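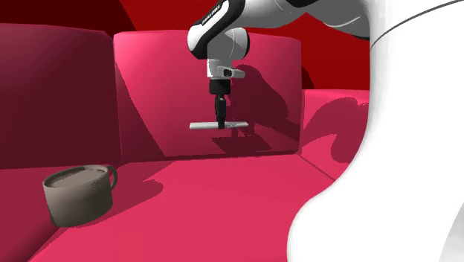

¿Cuánto cuesta empezar a montarse un brazo en un taller compartido? A nosotros se nos fueron 700 euros antes de mover el primer motor, y eso reciclando la fuente de alimentación y la mitad de la tornillería.

Abro hilo, que me lo habéis pedido varios y luego por privado contesto fatal 🧵

El proyecto se llama Kudo. Lo hacemos en Rarketti, el taller de siempre, el del portón que no cierra bien. Somos 4 con llave y ganas, y una lista de espera larguísima para usar la impresora 3D (la impresora es el verdadero jefe del taller, lo digo en serio).

Antes de cortar una sola pieza de aluminio estamos simulando todo. Brazo blanco con bandas negras, una taza en el suelo, un bloque grande al fondo y todo lo demás rojo y rosa a más no poder. A mí me encanta, a los demás les duelen los ojos – pero el que monta la escena elige los colores, esa es la norma.

En la simulación la pinza va con una barra horizontal, clarita, que queda colgando por encima del suelo. Parece una T del revés. Yo quería empezar por la taza y perdí la votación.

Lo de la barra tiene su miga: en una pieza larga, cualquier giro tonto de la muñeca se ve muchísimo en las puntas. Si la llevas paralela a la cara del bloque, el error canta enseguida. Con una taza te puedes engañar a ti mismo durante semanas, os lo juro.

La taza, por ahora, de obstáculo. Y ya llegará su turno, que el asa me tiene obsesionado desde febrero. ¿Por el borde? ¿Por el asa? ¿Desde arriba con los dedos abiertos? Acepto opiniones.

El control lo llevamos con Covach, que es una librería nuestra hecha a ratos y documentada regular (perdón). Le pides una pose, te devuelve una trayectoria y, si la muñeca va a pasar demasiado cerca de algo, se planta y no se mueve. Al principio se plantaba SIEMPRE. Teníamos un brazo virtual carísimo en horas y quieto como una farola.

¿El fallo? Las unidades. Una medida en milímetros donde tocaban metros. Tardé 7 tardes en verlo y se arregló borrando una línea. No quiero hablar del tema.

Ahora lanzamos tandas de hasta 3,000 intentos por la noche, cambiando un poco la posición de partida cada vez, y por la mañana miro los registros con el café. Es mi momento favorito del día, qué le voy a hacer.

La parte física va más lenta. Tenemos la base atornillada al banco, dos articulaciones montadas y una tercera que hace un ruidito que no me gusta nada – yo digo que es la correa, en el taller dicen que es el rodamiento. Hay una caña apostada.

Las carcasas las vamos a imprimir en blanco. Quedan preciosas hasta que las toca alguien con grasa en las manos, o sea, un minuto y medio.

Para la pinza usaremos el diseño de Fliketti, el otro proyecto del taller, que ya tiene los dedos resueltos. Solo hay que hacerle un adaptador para la brida. «Solo», dice.

Si alguien tiene un rodamiento fino de sobra o quiere pasarse a soldar conectores, la puerta está abierta (literalmente, ya os he dicho lo del portón). Cuando la tercera articulación deje de quejarse, subo vídeo.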